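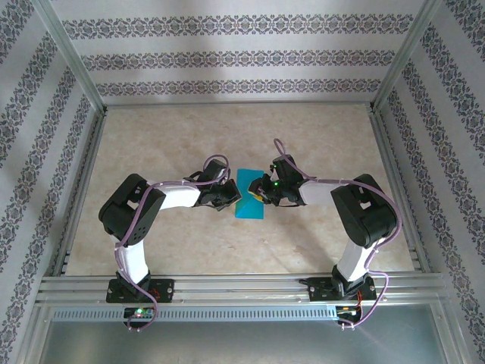 Two-arm cell, thin-sheet task, view from the rail side.

Running a two-arm cell for visitors at an open day: cables, reset and pacing

Adi Subramaniam
Posted 7 October 2018

We have an open day coming up at the Drimgate workshop and I have been given the two-arm cell to demonstrate. The cell is an enclosure with both arms on one horizontal aluminum rail, reaching toward each other over the floor panel. The work is a thin turquoise piece that lies flat on the floor. The arms are supposed to take it by the edges, bring one side over the other, press it down and let go. An operator then resets it by hand and the cycle starts again.

The program runs on a Trotivetti controller box outside the enclosure. Under normal lab use it is adequate. I start it, watch it, and if a gripper misses the edge I stop it and start again. Misses come in clusters, and I have not found a clear cause. Most of them are on the right arm, at the first pinch, where the fingers close above the sheet instead of on it.

The open day runs for 3 hours in the afternoon. Groups are brought through by a guide and each group gets 300 seconds at my station, after which the next one is already in the doorway. We are expecting families as well as people from the Vistdale technical college, so the level of the audience is mixed. The college people will ask about the control loop and the families will ask what it is for.

What I would like to know:

Cable routing. The lavender cables run along the outside of the arms, over the grippers and across the large servo joints, then down to the boards below the rail. They have enough slack that a loop stands up above the gripper when the arm is extended. I have not had one snag so far, but I have never run the cell for a whole afternoon without a break either. Should I tie them down before the day or leave them as they are?

Missed grasps. Is it better to let the program retry by itself, with visitors watching, or to stop and reset by hand each time?

Background. The walls of the enclosure have a dark floral damask pattern in horizontal bands, and the floor is beige with a marble pattern. Our overhead camera finds the sheet by color. Does the pattern matter?

Pacing. Does it make sense to run the cell continuously, or to hold it and start a cycle when a group arrives?

I can change the program a little but I cannot replace hardware. The joint speeds are already as high as I am willing to set them.

3 comments

mosquera_k: Which camera, and is exposure on auto?

Adi Subramaniam: A plain USB camera. Exposure is on auto, yes.

mosquera_k: Fix that first. Answer below.

Qistina Mangundap
Accepted by the poster

I ran a comparable station at our own open day in June, with two small arms on a shared rail and a sheet-folding task. Taking your points in a different order, because the pacing decides most of the rest.

Pacing. Hold the cell and start on arrival. With continuous running, most groups come in during the middle of a cycle, see two arms pulling at the corner of something, and have no idea what state the sheet began in. Start from a known pose with both grippers clear of the sheet, say one sentence about what is going to happen, and then press start. Time your cycle with a stopwatch, including the hand reset. If two full cycles fit into the visit with time left for questions, plan on two. The first gets watched in silence and the second is when people start asking things. If only one fits, cut the travel moves before you cut the grasp. Visitors do not mind a slow grasp. They do mind waiting for an arm to go home.

Holding between groups also rests the servos. Small servos holding an extended pose against gravity get warm, and a warm servo under load may sag slightly or trip its thermal limit, depending on make. Put a rest pose in the program with the upper arms folded back as far as the cables allow, and if the joint can be parked on its mechanical stop, disable torque there. Check that disabling torque does not let the arm fall into the floor panel. Do this check with a hand under the gripper.

Missed grasps. Allow one automatic retry and then stop. A single retry looks intentional and gives you something to talk about: the program compares finger position after closing with the position expected for that thickness, and if the fingers have gone too far it opens and tries lower. If your servos report position you already have that information. A second and third retry look like a fault, and each one tends to push the sheet farther from where the program thinks it is.

For misses at the first pinch with the fingers closing above the sheet, I would look at height before anything else. Two arms on one rail do not have identical zero positions, even when the mounting plates are nominally the same. Jog the right gripper down until the fingertips just drag a slip of paper on the floor panel, read the joint values, and compare with what the program commands. Repeat at the far edge of the working area. If the error grows with reach, the cause is joint zero or flex. If it is constant, it is an offset and you can correct it in one line.

The clusters may have a simple source. If the sheet has a crease from the earlier folds, it will not lie the same way after every reset. A crease lifts one part and shifts the corner inward. In the photo you posted there is a diagonal fold line across the piece. Swap in a fresh piece at intervals, or flatten it under a book between groups, and turn it over at every reset so the fold does not always go the same direction.

Cables. I would not tie them tightly. A cable tied hard at both sides of a servo joint takes all of its bending in a short length, and that is where it will fail. Leave a service loop at each joint and restrain the cable in the middle of each link, with hook-and-loop tape, loose enough that the cable can still slide. What needs attention is the loop standing above each gripper. With both grippers working close together, one loop can pass over the opposite arm's fingers. Lay it back along the upper arm and tape it there, then drive both arms by hand through every pose in the program, including the rest pose and the worst reach. If the cable goes taut anywhere, give it more.

Then run the cell for as long as the open day will last, some days before it, with somebody in the room. Write down each stop and what it was. Our failures in the rehearsal were all in the last third and all at one connector on a board at the base, where a cable had been pulling sideways. We would not have found that in a short test.

For the mixed audience, I kept two explanations ready and let the first question choose between them. For families: each arm has a hand, neither hand can do the job alone, and the hard part is picking up something flat. Then I gave a child a sheet of paper on the table and asked for it to be picked up with two fingertips without sliding it to the edge. For the college people: draw the loop on a card in advance, with rates, and say plainly which parts are closed loop and which are played back. They will ask.

4 comments

Adi Subramaniam: The slip of paper test gave a constant offset on the right arm. The fingers were high over the whole area. Corrected, and the first pinch is much better. Thank you.

Qistina Mangundap: Good. Check it again after the cell has been running for an hour.

Adi Subramaniam: Will do. Did you let visitors press the start button?

Qistina Mangundap: Yes, with the enclosure side barred off and my hand on the stop. Put the stop where you can reach it while facing the group. Ours was behind me at first and I moved it.

mosquera_k

Only on the background and the camera.

Color segmentation does not care much about a damask pattern as long as nothing in the pattern is near the color of the sheet. White and dark bands are fine against turquoise. The beige floor is fine too. Crop the image to the floor panel before thresholding and the walls drop out of the problem entirely.

What does hurt is auto exposure. When a group in bright clothing leans in, or the door opens, the camera changes its gain and your threshold moves. Fix exposure and white balance manually. Put a constant light on the enclosure. I use a 2000 lumen panel, diffused and aimed at the ceiling, so there is no hard shadow beside the sheet. A hard shadow along an edge can shift the detected edge, and at a pinch grasp you have no spare distance.

Also watch out for flash photography. People will photograph it. If your program takes its one detection image at the moment of a flash, you get a bad corner. Take several images and use the median corner position.

1 comment

Adi Subramaniam: Cropped and exposure fixed. The detected corner no longer jumps when the door opens. I had not thought about flash and will add the median.

trayliner

just play a video of it working. we did this at a trade fair and had the arms switched off next to the screen, no problems all day

2 comments

Qistina Mangundap: As a backup, reasonable. Record a clean cycle the day before and have it on a laptop. I would still run the arms.

Adi Subramaniam: Recording one for backup. The guide has been told the arms will be moving, so the video is for if the controller goes down.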